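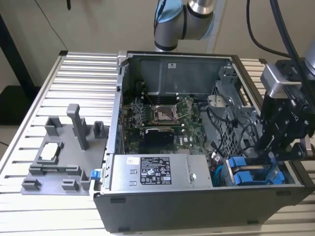
What Is Inside a Desktop Computer?

A desktop computer can look like a plain box. Most people plug it in, press the power button and never look inside. But the box is full of parts, and each part has its own job. When you know the jobs, the inside of a computer stops looking like a jumble.

The case

The box itself is called the case, or sometimes the tower. It holds everything in place and keeps dust and fingers away from the parts. One side of the case is a panel that comes off. People who fix computers often lay the case down on its side before they work on it. Then the parts face up, and a dropped screw is easier to find.

The case in the picture is dark gray on the outside. The frame is silver metal.

The motherboard

The big green board in the middle is the motherboard. Almost every other part connects to it. If you look closely at a motherboard, you can see thin lines running all over it. These lines are called traces. They are made of copper, and they carry electric signals from one place to another, the way streets carry cars across a town.

Motherboards are often green, but they can be black, blue or other colors. The color does not change how the board works.

The CPU and its socket

CPU stands for central processing unit. It is a flat chip that follows the instructions in a program. When you play a game, the CPU works out things like where your player is and what happens when you press a button. It can do billions of small steps in one second.

The CPU sits in a holder called a socket. In our picture the socket is near the center of the board, and there is no CPU in it. The metal frame and the lever are open, so you can see the place where the chip goes. When a CPU is in its socket, the frame comes down over it and the lever holds the frame shut.

The contacts in a socket are very small. In many sockets they are tiny springy pins, and one bent pin can stop the whole computer from working. Never touch them with your finger.

Memory

To the left of the socket is a row of long, dark slots. These are for memory, also called RAM. Memory comes on thin sticks that push down into the slots.

RAM holds the things the computer is using right now. Think of your desk at school. If you are doing math, your math book is on the desk. When you finish, you put it away and take out something else. A bigger desk lets you keep more books open. More RAM lets a computer keep more programs open.

When the power goes off, RAM forgets everything. This is why you should save your work.

Storage

Storage is where the computer keeps things when it is turned off. Your photos, your games and your homework all live there. Some computers use a hard drive, which has spinning disks inside. Others use a solid-state drive, which has no moving parts.

Drives need a place to sit. The gray metal cage on the right, with all the holes in its walls, is for drives. Near the bottom there is a bright blue carrier with two latch tabs. A carrier holds a drive so it can slide in and out without much trouble.

The thin blue cable is a SATA cable. You say it "SAY-tuh" or "SAT-uh." This kind of cable carries data between a drive and the motherboard.

The power supply

Along the front edge is a silver box with a black label on top. This is the power supply. The electricity that comes out of a wall outlet is too strong for computer parts, and it is also the wrong kind. The power supply changes it into the kind the parts can use.

Power is measured in watts. A simple desktop might have a power supply of around 300 watts. A computer for big games needs more.

Do not ever open a power supply, even if it is unplugged. It can store enough electricity to hurt you badly. Grown-ups who fix computers do not open them either. They put in a new one.

Expansion cards

An expansion card gives a computer something extra. It might help with pictures on the screen, with sound or with connecting to a network. The black card below the socket has a metal plate to help move heat away. You can't always tell what a card does by looking at it.

Keeping cool

Computer parts get warm when they work. If they get too hot, they slow down or shut off. A heatsink is a piece of metal that pulls heat away from a part. Many heatsinks have thin fins, and the fins let air touch more of the metal. There is a black one with fins to the left of the memory slots. It cools the parts that send power to the CPU.

Fans help too. They push warm air out of the case and bring cooler air in.

If you want to look inside one

Ask a grown-up first. An old computer that no one uses is best. Shut it down, unplug it from the wall and take off the side panel together. Look as long as you like, but leave the parts where they are until the grown-up says it is okay to touch them.

Try to find these:

the motherboard
the CPU socket (it may be hidden under a fan)
the memory slots
the power supply
a heatsink
a drive

Draw what you find and write the name next to each part.

Words to know

Data: information that a computer stores or uses.
Heatsink: a piece of metal that takes heat away from a part.
Socket: the holder for the CPU.
Trace: a thin copper line on a circuit board.
Watt: a unit for measuring power.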